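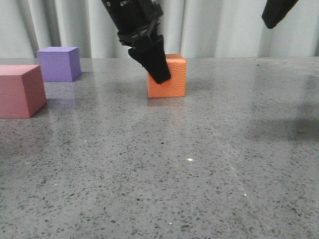 Tenau Code

The Tenau Code is a set of good-practice rules for small robot handling trials, in which an arm with a gripper picks up, moves and puts down simple objects on a table or counter. It takes its name from the Tenau workshop, where the first draft was written, and was published on 24 April 2019. It is voluntary and carries no legal force. Sites that follow it are still bound by the machine safety law of the country they work in.

Background

Before the code, the laboratories at Tenau and Jurkumura each kept their own house rules. Results were hard to compare, as one site counted a dropped block as a failed trial and the other allowed a second try. A review of 258 trial records found that many did not say where the objects had stood at the start. The first draft had 16 rules. Two more, on lighting and on worn objects, were added in August after comments from Woldegiorgis, a maker of gripper parts.

Objects

Test objects should be light, plain in shape and soft enough not to harm the gripper if it closes too far. Foam blocks are widely used. Each object in a set should have its own colour, so that written notes and camera records can be matched. Marks, dents and creases are to be noted before a session. A cut block may be kept in use if the cut is recorded, but it should not be swapped for a new one halfway through a series.

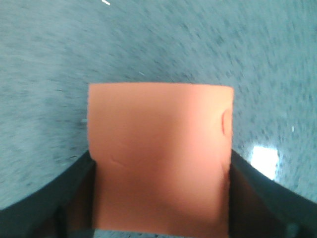

Layout and surface

The work surface must be level and cleared of anything that is not part of the trial. Polished surfaces are allowed, though the record should mention glare, which can upset camera-based control. A plain curtain or screen is advised behind the work area. The starting layout is photographed from a fixed point with the arm clear of the objects.
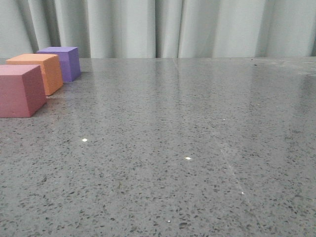
Pink, orange and purple foam cubes on a speckled counter, with a curtain behind.

Records

The operator notes the starting layout, the object chosen, the result and any stop. Failed trials are kept in the record with the rest. Hands stay outside the reach of the arm until it has been halted, and a halt made for this purpose does not count as a failure.

Use

The Sandero training scheme teaches the code in its beginners' course. Critics have said that it deals poorly with objects that bend or slip, and that its rule on glare gives no limit that can be measured.

See also

Gripper
Risk assessment
Repeatability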